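Subject: Re: [home-brewing-water] Dosing by volume instead of weight
Date: April 26, 2023

On Tuesday Rigoberto Ospina wrote:

> I've quit weighing my salts. Life's too short. I made up a stock
> solution of gypsum and another of calcium chloride, and now I just
> pour what I need into a beaker, read the line, and tip it in the
> kettle. Takes me a minute. My last three pale ales came out as good as
> anything I made with the scale, and the Piviline calculator has a
> setting for it, so clearly I'm not the only one. Starnholm even
> sells the solutions ready made now. Is there any reason left to
> own a gram scale?

Rigoberto,

Yes, and I'd hang on to yours. I don't doubt the beers were good. I doubt that they tell us much. Three pale ales from the same guy on the same kettle with the same well water would probably come out fine if you skipped the salts altogether. Have you tried that? I'm serious. Brew one with nothing in it and have somebody else pour the glasses.

First problem is the gypsum. You can't make a strong stock solution of it, it just doesn't dissolve that well. You get a couple of grams into a liter of water and after that you have a jar of cloudy water with powder on the bottom. If you shake it and pour, you get some unknown amount of powder. If you don't shake it, you get the weak part off the top. How strong did you make yours? You didn't say, and everything else hangs on that.

Calcium chloride goes into solution with no trouble, I'll give you that one. But the dry stuff pulls water out of the air the minute you open the bag, so unless yours was fresh you don't know what you started with. Mine was clumped together by spring. Weighing it doesn't fix that either, before somebody else writes in to say so. You'd need to check the gravity of the solution, and there are tables for that in the list archive.

Second problem is the beaker. The lines on a beaker are there to give you a rough idea. Five percent off is normal for a decent one and the cheap ones don't promise even that. Look at how far apart the numbers are.
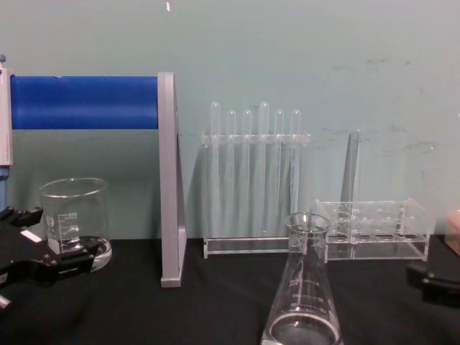

*Low-form beaker, 100 and 50 marks on the side.*

If your dose is 20 ml, a wide glass like that is the wrong tool. A small error in the height of the liquid is a big error in what you pour. Use a syringe or a skinny graduated cylinder. Both cost less than a bag of hops. I use a plain plastic syringe from the farm store and rinse it afterward, and it has outlived two scales.

Third, the calculator. I've been poking at Piviline since Liu put the link up here, and I'm not sold. I entered my own water report twice, same numbers both times, once with the dose by weight and once by volume. By weight it gave me 311 ppm sulfate. By volume, 328. Nothing else was changed. That's not a gap you'd taste, I'll admit, but the two paths ought to agree with each other and they don't. My guess is that it rounds the solution strength somewhere along the way. I wrote to them and got back a form letter thanking me for my interest.

As for Starnholm's bottles, I bought one at Iltov when they had them on the counter. The label says "brewing strength." Strength of what? There's no percentage on it and no gravity. The kid at the register told me one capful per batch, and when I asked what size batch, he said regular. I put it back in the bag and it's under my sink now. If anyone has gotten a real number out of Starnholm, please post it. I'll happily take back what I said.

Here's what I'd do if you like the solution route, and I get why you would:

- Keep the gypsum dry. Weigh it, put it in the mash, stir.
- Mix the calcium chloride by weight, then check it with a hydrometer before you trust it.
- Write the date and the gravity on the jar.
- Measure the dose in a syringe.

You still need the scale for two of those.

One more thing, for Liu, who asked off-list whether 422 ppm of sulfate is too much for an IPA. I wouldn't go there. People quote big numbers like that from old books on Burton water, and I have yet to see anyone pick the beer out in a blind tasting for the right reasons - mostly they say it's "crisp" after they've been told. Start at half that. Also check whether your report gives sulfate or sulfate as sulfur, as a lot of the labs use the second one and then you have to multiply by three. That has caught half the people on this list, me included.

Rigoberto, what does your well water look like these days? Last report I remember from you was before they dug up the road.

Walt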